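Two Appliances, One Balcony: How We Use Shared Machines at Demham House

Reading time: 3 minutes

So, my project partner Jerome Dizon and I (yes, we're both called Jerome, and yes, our tutor has given up and uses surnames) wanted to look at something ordinary for our home technology module. We settled on the two machines we know best, the microwave and the washing machine in our student house.

The question was pretty simple. Do people read what's printed on a machine, or do they just poke at it until it does what they want? I was sure it was the second one. Dizon thought I was being unfair, and he turned out to be half right!

We kept a diary all through April. Every time one of us used either machine we wrote down what went in, what setting we picked and whether we'd looked at any label or manual first. By the end we had 90 entries, which I typed up late at night with a lot of toast. We also put a short questionnaire through the doors on Macapagal Road – 300 slips, and my feet still haven't forgiven me.

For the microwave, the diary is mostly leftovers. Rice, potatoes, one experiment with porridge that I'd rather not go into. Dizon always turns the knob past where he wants it and then back again, a habit from his gran's kitchen, and I caught myself copying him by the second week. Neither of us opened the manual once. With a dial there isn't much to read, and I think that's why people on our road said they liked theirs.

The washing machine was a different story. I'd walked past its warning notice for months without taking it in, and it's in Chinese, which I can't read. Dizon can manage a bit and told me the big word at the top means "caution". After that I did start leaving more room in the tub, so I suppose the label worked on me in the end, with help.

What would we change? I'd ask the questions in person next time, as the slips that came back were full of one-word answers ("fine", "dunno"). I'd also keep the two diaries in separate notebooks. Ours got mixed up and sorting them out took a whole evening.
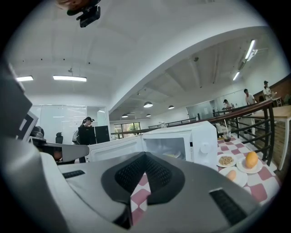
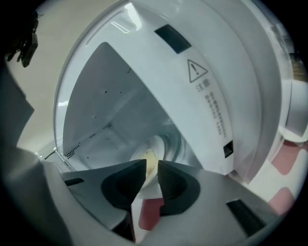

Microwave with the plates beside it (first) and the "caution" notice on the white washer (second).

Related projects
Draught-Proofing a Rented Room in Trollon
What Goes in the Claro Street Recycling?
Keeping a Fridge Diary for a Term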